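**Is it allowed to hold a powered hand tool in a gripper under our cell rules?**

Vandana Khurana

Hello all. We are writing the handling rules for a two-arm cell at Relden, and I am stuck on one point. Our old sheet, version 9, speaks only about parts and not about tools that have their own battery. The tool is a small 3.6V screwdriver. Must we treat it as an end effector in the risk assessment, or as a workpiece?
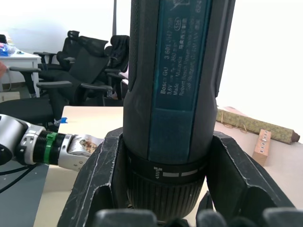

*Bosch GO held at the chuck end, second arm at left.*

My colleague wants to limit the arm speed and leave everything else as it is. I am not sure this is enough – the bit can also turn by itself if the switch is pressed.

**Ustex**

Please assess it as a tool. The moment the arm carries something that can move or cut, the hazard belongs to the whole application. I would write down three things: who may switch it on, what happens to it at emergency stop, and where the fingers may grip. In our rules the gripping zone must stay away from any rotating part, so I would ask you to check the chuck. We also do a drop test, up to 8 times per tool. Also write a minimum distance to the second arm.

**Wikmont**

workpiece, we never had a problem. see thread 1571

**Yadav**

I agree with Ustex. Thread 1571 is about empty housings – it does not apply for this case.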